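Open day at Brendotix, Rirkulgate
Visit report, 27/05/2018

Brendotix opened its doors at the Rirkulgate site for the second year running, and I went along with the morning group. There were 29 of us on the tour. Parking was at the back of the Daltora warehouse next door, a five-minute walk along a road with no sidewalk, so allow extra time if it rains. Sign-in was quick. You get a sticker, a floor plan and a pair of shoe covers, which you give back at the end.

The first stop was the front hall, where a wall display covers the history of the building. It was put up as a seed store by the Ó Dálaigh family and later used for furniture storage. The old loading hatch is still there, painted shut. After that we went through to the table rooms, and this is where most of the morning was spent.

The tables are the main thing here. They are set up for small handling tasks: picking an item up, putting it in a tray, moving the tray, starting over. Our guide spent a good while on surfaces. They tried bare wood first and found the grain distracting, then a cloth, which wrinkled. Now they lay a plain pale board on top and swap it when it gets marked.
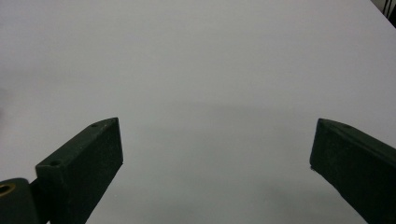 The boards come from a supplier in packs and are cut to size on site. A scratched one goes to the packing room, where it gets used as a divider. The guide said they had been through 137 of them since last November, more than I would have guessed for something that just lies flat on a table.

Next was the store room, a narrow space lined with shelves on both sides. It holds 3,104 items, all listed in a ledger by the door – balls, cups, trays, lids, spoons, blocks and a whole shelf of sponges. Things are sorted by size first and by color second. I asked about the soft items and was told they are the hardest to keep in order, as they get squashed under everything else. The labels on the lower shelves are handwritten and some have faded.

We then went back to the tables to see one of the shorter tasks, with a ball and a tray. It is slow work and you need steady hands. Several of us had questions about how long a person does this at a stretch. The answer was under an hour, with a break after, and a change of task when they come back.
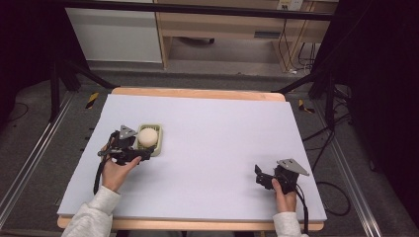 A ball in its green tray, with a gripper in each hand.

The last part of the tour was the packing room. Trays are stacked by type and strapped, then go into gray crates. There was a short wait here while the group ahead of us finished, and the room is warm, so leave your coat in the front hall.

Coffee was served in the canteen afterward. The sandwiches had gone by the time we got there, but there was plenty of fruit cake. A table by the window had leaflets on jobs and on school visits. They expect about 1,000 visitors over the year, counting the school groups.

The whole visit took a little over two hours. Toilets are on the ground floor only, and the store room is too narrow for a stroller. Booking for the next open day is by email through the Brendotix front desk, and the morning slots go first.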